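Chapter 11
Can It Do the Chores Yet?

Short answer: some of them, slowly, with someone standing by.

This chapter is about the gap between a good demo and a Tuesday morning. Part II covered arms bolted to the floor, same part, same place, 1000 times a shift. Solved, mostly. Now the harder stuff. Kitchens, desks, packing benches. Things that bend, things that tangle, things somebody moved since yesterday.

Three cases to keep in mind as you read. Geltell, shop floor, sorting returned parts into bins. Erndale, a test apartment, dishes and laundry. Mendo, desk and cable work. We come back to all three, so dont skip the tables.

Before you start, you should be able to:
- explain grasp, slip and contact (Chapter 2)
- read a success rate and ask what was left out of it
- tell a rigid object from a deformable one

Key terms: deformable object, occlusion, reset, recovery, supervised run.

A note on numbers. A team reports 200 tries and a nice high percentage. Fine. Who put the objects back between tries? Same table? Same light? A person doing chores does their own resets, and we'll will count those too.

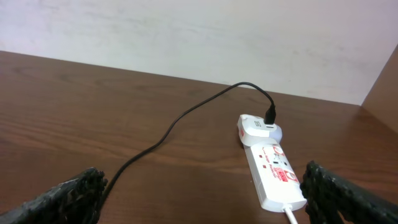
Cables are where most chore robots still lose time, and we open with them for that reason. A cup keeps its shape when you pick it up. A cord doesn't, pull one end and the other end does what it wants. Take the black cable on the table, the one that wanders up toward the wall and arcs back down to a USB plug in the top of the white adapter. Pinch it mid-curve and you have told the machine almost nothing about where the plug will go. Grab the plug itself and now it's a fit problem, small part, tight hole, straight pull. Two different skills, and Section 11.1 takes the first one.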